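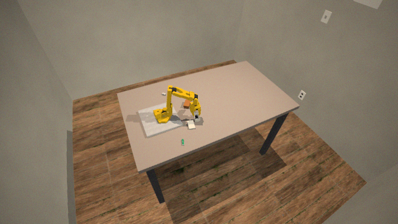
GRAVICO SOFTWARE
Product Release Board
Minutes of the Regular Meeting

Date: November 22, 2024
Place: Lockwood Room, main office, and by conference call
Chair: Imogen Stockdale, Head of Desktop Products
Present: Representatives of Development, Quality Assurance, Customer Support, Documentation, Web and Licensing, and Legal
Apologies: Marketing (written comments received before the meeting)
Minutes taken by: Release Office

1. Opening and approval of the agenda

The Chair opened the meeting and confirmed that a quorum was present. The agenda was approved with one change. The item on trial limits was moved ahead of the item on the user guide, as the wording of the guide depends on the outcome.

2. Minutes of the previous meeting

The minutes of the previous meeting were approved with a correction under the item on subtitle export. The sentence stating that export to SRT "will be included" was amended to read "will be considered for inclusion."

Matters arising:

The installer no longer changes the default media player without asking. Development confirmed that the change is in the current test build for Windows. The Mac installer never contained this setting.

The request to Legal for a list of third-party components remains open. Legal reported that the draft is complete except for the entry on the subtitle rendering library, where the license text in the source folder does not match the text on the library's own page. The entry will be held back until the authors of the library have replied.

3. Flavau Audio Converter 3: status

Development reported on the state of the release. The conversion engine has been frozen and only corrections are being accepted. The new features agreed for the release are as follows:

Conversion of whole folders with the original folder structure kept in the output location.
Reading and writing of cover art for M4A, MP3 and FLAC files.
Splitting of a long recording by a cue sheet.
A volume leveling option applied to the full batch or to selected files only.

The cue sheet feature was discussed at some length. Quality Assurance noted that cue sheets saved in older text encodings produce unreadable track titles when the system language is set to English. Development proposed a drop-down list in which the user selects the encoding and sees a preview of the titles. Customer Support asked that the list open on a "Detect automatically" entry, as most customers are unlikely to know what an encoding is. This was accepted.

Quality Assurance further reported that a batch of 500 files completes without error on the reference computers, and that memory use remains steady through the batch. On the oldest supported version of Windows, the progress bar stops moving when the window is minimized and resumes when it is restored. The conversion itself is not affected. The Board agreed that this defect does not prevent release and should be listed under known issues.

Marketing had asked in writing whether the release could be brought forward. The Chair stated that the release remains planned for January and that no earlier date would be considered while the encoding defect is open.

Decision: The feature list for Flavau 3 is closed. Any further request is to be entered for a later update.

Action: Development to supply a build with the encoding list to Quality Assurance.

4. Support for Flavau 2

The Board considered how long customers of the earlier version should continue to receive corrections. Customer Support reported that a large share of open tickets still concern version 2, chiefly from customers who purchased it on disc through resellers and who have not registered. These customers do not receive the update notice by e-mail.

Three positions were put forward. Development preferred to end corrections on the day of the new release. Customer Support asked for a full year of corrections. Legal observed that the license agreement promises "free technical support" without stating a period, and advised against any announcement that could be read as withdrawing it.

After discussion, the Board agreed to separate the two matters. Technical support by e-mail will continue without an end date. Corrections to the program will be limited to security faults and faults that damage a customer's source files.

Customer Support asked for the distinction to be explained in plain terms on the product page. Web and Licensing will prepare the text and Legal will review it before it is published.

Decision: Limited corrections for version 2 to continue after the release of version 3, with a review at the Board's first meeting after the release.

Action: Web and Licensing to draft the product page text. Legal to review.

5. Trial version limits

The trial version at present converts only the first part of each file. Web and Licensing presented a comparison of this limit with the alternative of full conversion of a small number of files. Customer Support stated that the present limit gives rise to repeated complaints from persons who believe that the program is faulty and has cut their recording short. The message explaining the limit appears only after conversion has finished.

Development confirmed that either limit is technically simple. The file limit would require a record of use to be kept on the customer's computer, and reinstalling the program on a clean system would reset it. The Board did not regard this as a serious concern.

Quality Assurance asked that the cue sheet feature be open to trial users in some form, as it cannot be judged on a shortened file. Under the file limit, a single recording split by a cue sheet will be counted as one file.

Decision: The trial version of Flavau 3 will convert three complete files, after which a purchase key is required. The limit will be shown on the start screen before the first conversion.

Action: Development to replace the present limit. Documentation to supply the start screen wording.

6. Kurkon device profiles

The Board received a report on the Kurkon profile library, which supplies the ready-made output settings for phones, tablets, car stereos and portable players. The library now holds 400 profiles. Documentation noted that many of these are the same settings under different device names, and that the menu has become difficult to use on small screens.

Development proposed to group the profiles by format and sound quality and to keep the device names as search terms. A customer typing the name of a player would then be taken to the correct group. Customer Support was in favor but asked that the old menu remain available as an option for one release, as the printed quick start card still refers to it.

The Chair asked whether custom profiles saved by customers would be kept when the library is updated. Development replied that they are stored in a separate file and are not touched by the update. Quality Assurance had not tested the case in which a customer has given a custom profile the same name as a supplied one, and will do so.

It was noted that profiles for discontinued players should not be removed. Several customers use such players for language courses and recorded books, and the devices will accept only a narrow range of bit rates.

Decision: Profiles to be grouped as proposed. The old menu will be kept as an option in version 3.

Action: Quality Assurance to test duplicate profile names and report to Development.
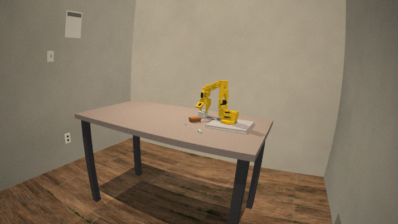 7. User guide and help files

Documentation reported that the English guide is complete except for the chapters on cue sheets and trial limits. Both can now be written on the basis of today's decisions. Screenshots will be taken from the next build, provided that the main window is not changed again.

The Chair reminded Development that button labels are to be treated as final once they have been passed to Documentation. The label "Convert Now" was changed twice during the last cycle, and the German and French help files were published with the wrong text.

Documentation asked for permission to remove the chapter on burning audio discs, as the feature is no longer part of the program. Granted. A short note will direct readers to the version 2 guide, which remains available for download.

Action: Documentation to send the two outstanding chapters to Quality Assurance for checking against the program.

8. License key delivery

Web and Licensing reported that some customers do not receive the e-mail containing their license key. In most of the cases examined, the message had been placed in the junk folder by the customer's mail provider. The key will in future also be shown on the order confirmation page, and customers will be able to request it again by entering the address used for the purchase.

Legal asked that the request form give the same reply whether or not the address is found in the order records. Web and Licensing agreed.

9. Other business

Customer Support asked that the version number be shown in the title bar of the program, as customers are often unable to find it. Development will add it.

There was no further business. The next meeting will be held in January, before the release build is signed, and the date will be circulated by the Release Office. The Chair closed the meeting.

Signed: Imogen Stockdale, Chair

Distribution: Board members, Marketing, Release Office file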